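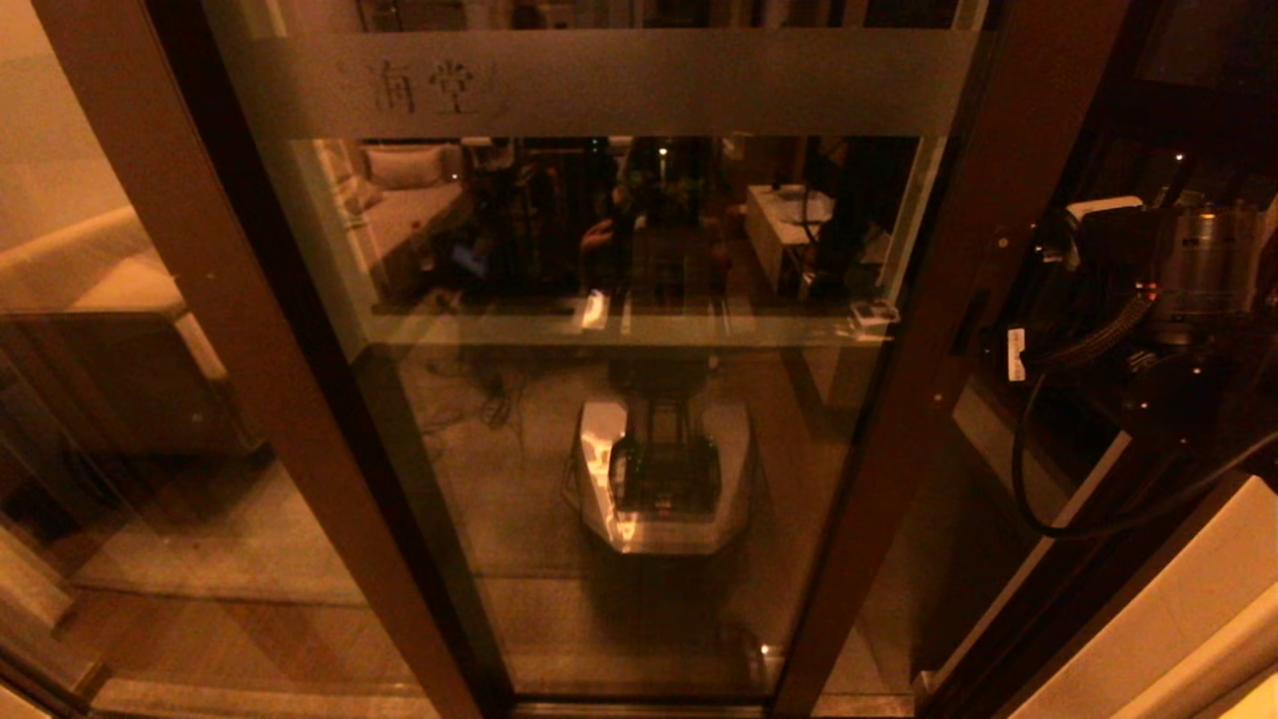

Glass doors in a small apartment: yes, yes, yes

I've wanted to write about interior glass doors since January, when I spent a whole weekend reading about them instead of painting the hallway (the hallway is still not painted). I love them! A tall pane in a dark brown wooden frame does so much for a room, especially in the evening with the lamps turned low and everything going amber.

What won me over is the reflection. At night the clear glass turns into half a mirror, so you get the sofa, the white cabinet and whoever is sitting up late all floating in the door, and down low you can still see through to the tile on the other side. Two rooms in one pane. My friend Gönül finds this spooky. I could look at it for an hour.

A frosted band across the upper part is the detail I'd copy first. Lettering on it is even better, and the 堂 on this one means "hall," which I had to look up. Very happy I did.

The crossbar is handy too, if you're a person who puts small things on every ledge. I am, and I'm not going to reform.

Wood floor on one side and beige tile on the other also works better than I expected, with a plain metal strip at the threshold. I had been pricing a fancy brass one and have dropped that idea completely.

Now the less dreamy part. Our own doorway is 58 inches wide, so we'd need a fixed side pane, and the first quote came in at $1,341 before the glass was even frosted. Priit thinks he can build the frame himself over a few Friday nights. I've already cleared a spot for the lumber, so wish us luck!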